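Last updated 02/07/2022

Speaker notes, Nastport shared workshop evening

Hello, and thank you for coming down, and for finding the door, which I know is a job in itself. I've got a bit of time and far too much to say, so do wave at me if I start rambling about cables. Skip the history if we started late.

This is the two-arm build we call Mitari. I began it last September with a fairly daft wish, to have a pair of arms at home that could tidy a table. It outgrew the spare room almost at once (the bases want a proper bench, and my family wanted the door to shut), so it came here. The spend so far is 700 pounds on the bench, wiring and bits, with the arms themselves on long loan from Haugen. Pause here, people always ask about the money.

Now the task. Foam letters in the middle, plates round them, and the arms pick up letters and put them on a plate. Foam is lovely stuff to learn with, because it forgives a clumsy squeeze. Plates are less kind, with that raised rim waiting to catch a finger that comes in too low.

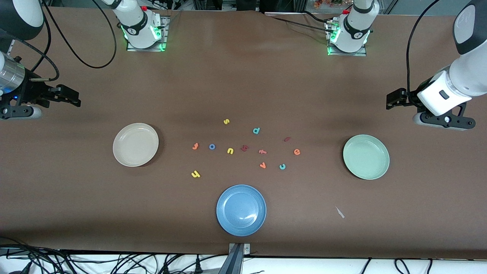

Why not start with wooden blocks, came the question from Priory Bench when I gave an earlier version of this, and wouldn't a block have saved you months? Well, yes, I expect it would! A block sits square and a letter doesn't. You can't grip an "o" and an "r" the same way, and an "r" on its side is a different puzzle again. But I wanted the awkwardness early on, while I still had the patience for it.

Numbers, slowly: 861 tries logged, and 288 of those went wrong. Most were the gripper closing beside the letter. The Sisitel control program keeps the log, bless it, and I read it with my tea.

What I'd do differently: route the cables before bolting down the bases. I did it the other way and had to take both bases off again, 2 evenings gone. Show the spare gripper fingers here and pass them round. Ask for them back.

Then questions, and the kettle.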